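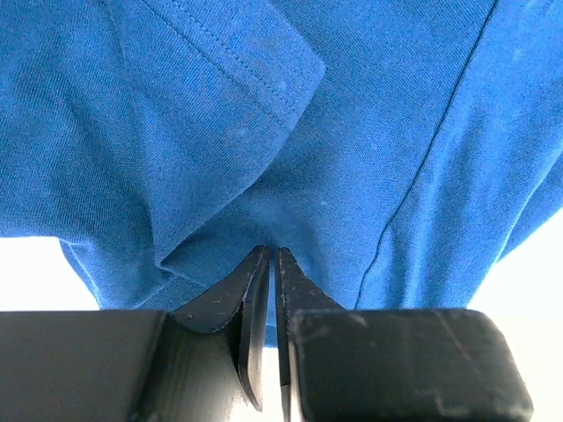
4. Registering campers in Careo

The Mulligan sales page promises you can import a full session in one click. Allow an evening for it. The steps below are what worked for us at Wotcombe, on a list of 200 campers.

1. Export last summer's list from your old system as a CSV file.
2. Open it in a spreadsheet and delete any blank rows. Careo claims to skip them. It doesn't always.
3. Go to Sessions > Import and choose the file.
4. Match each column by hand. Ignore the "Smart Match" button, which put our allergy notes under Cabin Requests.
5. Press Preview and read every line before you press Save.

Note: Cabins are capped at 12 campers by default. You can raise the limit to 14 under Settings, but the printed bunk sheets still stop at 12, whatever the help page says.

Caution: "Undo import" removes the campers and leaves their parents' accounts behind. Back up first.

6. Open three or four records and check birthdates. Day and month can swap without any warning.
7. Send the welcome email to yourself before you send it to families.

Medical forms are not carried over by the import. Collect new ones by the end of March and keep paper copies in the health centre, even if you've paid for the forms add-on.

Section last checked 2024-08-28.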